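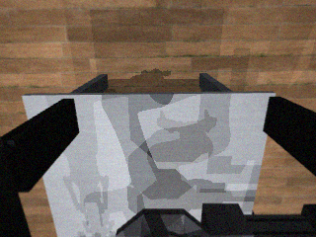 Garnar releases Cesow 7, and two-armed robots get a planner that shares the table

Free upgrade for existing users, simulated practice room included

I've been waiting to write this one for ages, so forgive me if I run on a bit. Garnar is releasing Cesow 7, the new version of our motion planning software for two-armed robot cells, and it's the biggest change we've made since we started the company. If you have two arms working over one table and you're tired of telling each of them to stand still while the other has a go, please read on!
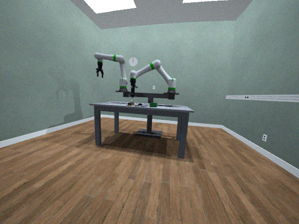
BRADVILLE, June – Cesow 7 is available to download from this month for everyone with a current Garnar licence. There's nothing extra to pay, and your old project files will open in it.

So what's new? Up to now Cesow planned one arm at a time. You picked an arm, gave it a job, and the other one was treated as a lump of scenery to be avoided. It was safe and it was slow, and I've had plenty of emails telling me so (thank you, I did read them). In version 7 both arms go into the same plan. The planner looks at where each elbow, wrist and gripper is going to be and settles who gets which bit of space and when. You can still give one arm priority if your job needs it – there's a slider in the cell settings.

The practice room has had a proper overhaul too. It comes with the software and opens with a white and green pair of arms, a table, and some small parts to move between a tray, a board and a bin. You can try a plan there before it goes anywhere near your own equipment, and you can look at it from across the room, from over the table or from right behind the gripper. That last view is my favourite. I've spent far too many evenings in it. 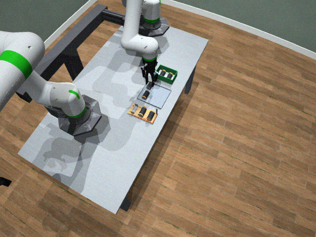 Simulated view in Cesow 7: one gripper at work over the tray, with two of the cylinders in the green bin.

Short cylinders might seem a dull thing to practise on. They lie at all sorts of angles, though, and the gripper has to come in lined up with each one, which makes them a good test of the grasp picker. We ran 3,000 simulated sorting jobs while we were getting this version ready, and 2,590 of them finished without anyone having to touch a setting. The old planner managed 984 on the same set. I know a simulated room is kinder than a real bench, so do run your own tests before you change anything on a live cell.

We've also rewritten how Cesow treats shadows and odd surface patterns. Arms throw a lot of shade over a table, and the part finder used to get in a muddle over it. You can now switch floor, wall and box textures in the practice room and see how your settings cope with each.

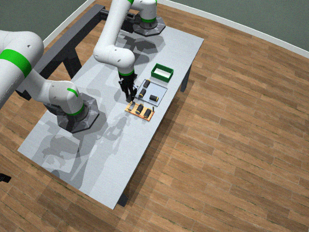
Three cylinders on the grey plate and two on the orange board, seen from above the simulated table.

Our friends at Hemmin, who build benches and fixtures for small workshops, have been trying the early builds with us. They asked for a "go back one step" button in the plan editor. It's in, and I now use it more than they do.

A few practical bits. Cesow 7 needs a fresh install, so please don't drop it on top of version 6. The manual has been redone in plain English, and the chapter on grippers is twice as long as it was. Support for version 6 carries on until the end of December.

About Garnar
Garnar makes planning and simulation software for robot cells. We're based in Bradville and we answer our own phones.

Press enquiries, review copies and demo requests: the Garnar press desk, Bradville.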